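Litia Fund, small grants strand
Progress report from the Jiramham activity room
Second report, covering the months to July

The first report said that tabletop sessions would be running in all three rooms by now. They are running in one. The Jiramham room is open, the Draltar room has a floor but no tables, and the third site is still waiting on its lease. We would sooner say so at the top than leave it for the reader to find in the budget table.

What was promised

The grant paid for a set of simple sorting and putting-away tasks for adults relearning everyday hand skills: posting things through slots, standing utensils in a holder, moving small objects from one place on a table to another. Our application claimed that cheap household items would do the job as well as the catalog kits that therapy suppliers sell. It also claimed that one layout could be used by everyone who comes in. The first claim is holding up so far. We have doubts about the second.

What was done

The room has held 67 sessions since it opened, each one lasting 30 minutes. The application had 90 down for the same stretch. Part of the gap is the late start, and part is that we allowed far too little time for setting the tables out between sessions. The plan assumed five minutes. On a good morning it takes fifteen, and staff who are rushed put things back in the wrong places, which then has to be sorted out in front of the next person.

Attendance has been steady among those who come at all. We can't say whether they come for the activities or for the company and the coffee. The sign-in sheet has no way of telling us, and the comment cards say "very nice" so often that we have stopped reading much into them.

The objects

We spent $1,219 on materials, against a larger sum in the budget. Most of it went on wooden boxes and trays. The kitchen items were bought over the counter at D'Souza, the hardware store on the corner, and they have been the least trouble of anything we own. Plain cups and kitchen utensils need no explaining. People know what a spatula is for and which way up it goes, and they get on with it.

The slotted boxes are a different matter. The slot in the top runs on the diagonal, as drawn in our own design, and the thinking was that turning the wrist to match it would be good practice. It may be. Several regulars simply turn the whole box around until the slot suits them. Staff disagree about whether to stop them, and so do we.

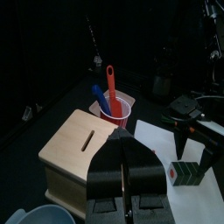 Jiramham table: slotted wooden box, red cup with utensils in its tray, and the green cube on paper.

The white paper was meant as a temporary fix. Dark pieces were hard to pick out against the tabletop for visitors with weak eyesight, and a sheet of paper under the working area made an immediate difference to them. It also slides, creases and gets written on. A fixed white mat has been priced and would cost very little, but we held off ordering until the Draltar tables are chosen, in case the sizes don't match. That was probably too cautious.

The trays have done better than we expected of them. A cup on a bare table gets knocked when somebody reaches across it. In a tray it has a place of its own, and putting it back becomes part of the task. Beige was a poor choice of color all the same - it shows every mark, and the trays look tired after a few weeks.

The grooved cubes divide opinion. They are easy to grip, and the grooves run along the side where the thumb naturally lands. But the written instructions ask people to place a cube with the red dot facing a given direction, and that step has caused more confusion than all the others put together. Some read the dot as a button. We have taken the step out of the beginners' sheet and left it in the longer one, where it is mostly ignored.

What we are not able to show

The funder asked for evidence of improvement. We don't have any that would stand up. Staff write a line or two after each session, and these notes lean hopeful. "Managed the box much better today" appears many times over, sometimes about the same person, with nothing recorded that would let anyone check what better meant. Timing each task was tried for two weeks and dropped when two visitors said it felt like a test. Both had a point.

We are also wary of the figures in the self-rating form. The scores went up between the first visit and the fourth for nearly everybody who filled it in. People who were not enjoying themselves had mostly stopped coming by the fourth visit, so their scores are missing.

Spending

Materials are under budget and staff hours are over it, and the two come close to canceling out. The underspend should not be read as thrift. We have bought too few spare pieces, and when one goes astray the whole task is short until it turns up. We ask to carry the remaining materials money into the next period and to spend it on duplicates and on lidded storage that can be labeled.

Next period

Draltar should open once its tables are in. We would like to equip it with half the tasks used at Jiramham and see whether anybody misses the rest. The session target should come down to a number the room can meet with proper setting-out time allowed. We also propose to drop the self-rating form and ask staff to record one plain fact per visit, such as whether the person finished the utensil task without help.

The third site should stay out of the plan until there is a signed lease. Please treat any earlier date given for it, including the one in our own first report, as withdrawn.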